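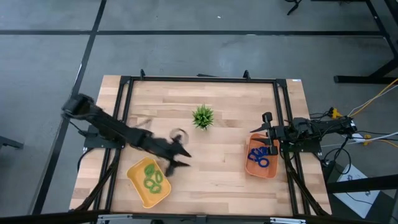 Butcher block is a way of building a wooden surface from many narrow pieces of solid timber which are glued side by side under pressure. It is used for kitchen worktops, workbenches, shop counters and tabletops. The pieces come from different boards and often from different trees, so the finished surface has a striped look, as in the pale tabletop shown here, where the planks can be told apart by their colour. The name comes from the thick blocks on which butchers cut meat.

Construction

Three types are usually distinguished. In the edge-grain type, long strips are turned on their side, so that the narrow edge of each strip becomes the top. In the face-grain type the wide side is up; it shows more of the figure of the wood but is marked more easily by knives. In the end-grain type short pieces stand upright, and the blade goes between the fibres instead of across them. End-grain blocks are the heaviest and the most expensive, and they take much more glue and labour.

Strips for an ordinary worktop are often 38 mm wide. They are dried, planed, sorted by colour if the buyer pays for it, and then pressed. Long strips can be made of shorter lengths joined by small interlocking fingers. This is cheaper and uses wood that otherwise would be waste.

Species

Hard maple is the traditional choice in North America. In Europe beech, oak, ash and birch are common. Beech is even in colour and easy to machine, but it moves considerably when the air changes from damp to dry. Oak has open pores and can get black stains where it touches iron and water together.

History

Early butchers worked on a section of tree trunk, which cracked as it dried. Glued blocks came into wide use in the nineteenth century. In the town of Trodbridge, the workshop Visser made blocks for the meat market and later for school kitchens. Its surviving order book lists 1,173 blocks, most of them of beech or sycamore. The local historian Linnea Granström has written that many of them were afterwards cut down and sold as household tables.

Care

A surface used for food is commonly treated with mineral oil, or with oil and beeswax. A new top needs several coats, and after this one coat every month or two is sufficient in most homes. Varnish gives better protection against water but is not suitable where knives are used. Light scratches can be sanded out, always along the grain on edge-grain and face-grain tops.

Wood expands mainly across its width. For this reason a wide top should be fixed with slotted brackets or with screws in oversized holes. If it is held rigidly it may split or bend in winter, when heated rooms are dry.

See also: Chopping board; Cross-laminated timber; Finger joint; Workbench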